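About Us | Bottles, Caps & Trays

Boersma started with a bottle that leaked in a lunch bag, and with the feeling that a good cap ought to be a simple thing to get right. We are a small workshop that makes white bottle-shaped pieces, threaded caps, and the trays and holders that keep them in their places, and we have been happily fussing over all of it for longer than we care to admit.

Most of what we make goes to people who need to practice with bottles before they handle the real thing: training rooms, packing lines, and schools where students learn how a neck and a cap should meet. Our first range was called Lustia, and it is still the one people ask for by name.
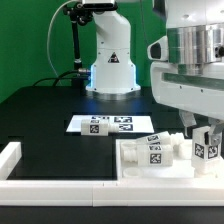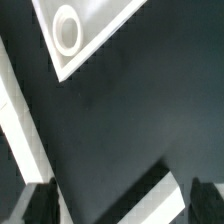

White pieces and white trays on a dark tabletop.

Why do your practice bottles have a block for a body and a round neck?

A block stays where you put it, so a learner can give full attention to the neck and the thread. A round body rolls away at the worst possible moment, as anyone who has chased one across a classroom floor will tell you, and the flat sides also give you somewhere to stick a label.

We settled on that shape after a good deal of back and forth. The early pieces were prettier, with sloping shoulders and a little waist in the middle, and they were a nuisance to store and a nuisance to pick up. What we sell now is plainer and we have grown very fond of it. A Lustia bottle lies down neatly, stands up neatly, and fits in a drawer with its neighbors without any persuading.

The trays came later, under the name Trodura, and they came from our customers. For years we shipped bottles and caps loose in a carton, and people wrote to us about caps under cabinets, caps behind radiators, and one cap that spent most of a summer in a piano. So we drew up a tray with a raised rim, then a holder for the bottles, and by July we were packing them with nearly every order. The catalog now runs to 972 parts if you include the spare caps, and our storeroom shelves were last relabeled when we passed 1292 orders, an evening that involved a great deal of cake.

We still work from the same building on Brarkenine, on the ground floor, with the storeroom at the back and the packing tables by the windows where the light is good in the morning. Every thread is tried by hand before it leaves us. We screw the cap on, take it off again, and run a thumb around the edge to feel for anything rough – it is slow work, and we rather like it.

If you have a set of ours that has seen better days, please write to us before you throw it out. We keep spare caps for every range we have ever made, including the short-lived ones, and we are glad to match an old neck if you send us a bottle to try. Visitors are welcome too, as long as you let us know you are coming so that we can clear a chair. Ask for part 2730 if you only need the small cap; it is the one we are asked for most, and we keep a box of them next to the door.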